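Loredbridge Viewers' Circle: Back to the Harbor 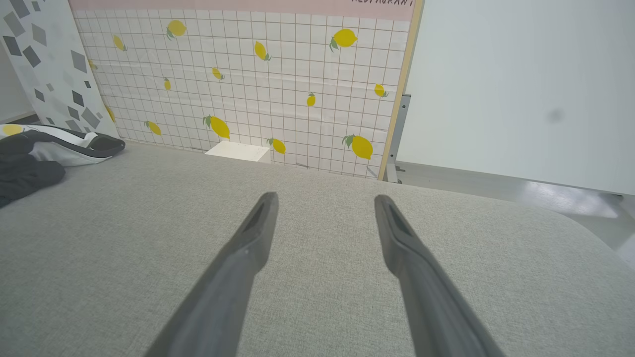 We finished season four of Estero on Saturday evening, and I have been chewing on that finale ever since. If you stayed home, skip ahead to the snack sign-up, as I am going to spoil everything! For those who were with us, wasn't it a treat to see the ferry come back after all those episodes of hints? I counted it up in my notes – 41 episodes between the first foghorn and the last one – and I still felt my arms go all goosebumps when the lamp came on. Part of what I love is how plain the show lets things look. So many mysteries pile on the fog and the fancy staircases, and then Estero will give you nothing more than a wide stretch of light gray cloth, and let you sit there wondering what is under it until you can hardly stand it. The bedsheet business in the boathouse went on for ages and I would happily have watched more.

Opinion was split on the twin sister, as it always is. The back row felt cheated, and I do see their point (the letter from Stukus should have settled it two seasons ago), but I thought her goodbye on the pier was the best acting we have had all year.

Season 5 starts in April, same room at the Lindsay Street library, doors at 7. It opens with a double-length episode, so bring a cushion. The snack sheet is on the table by the coat hooks, and we are very short on anything salty.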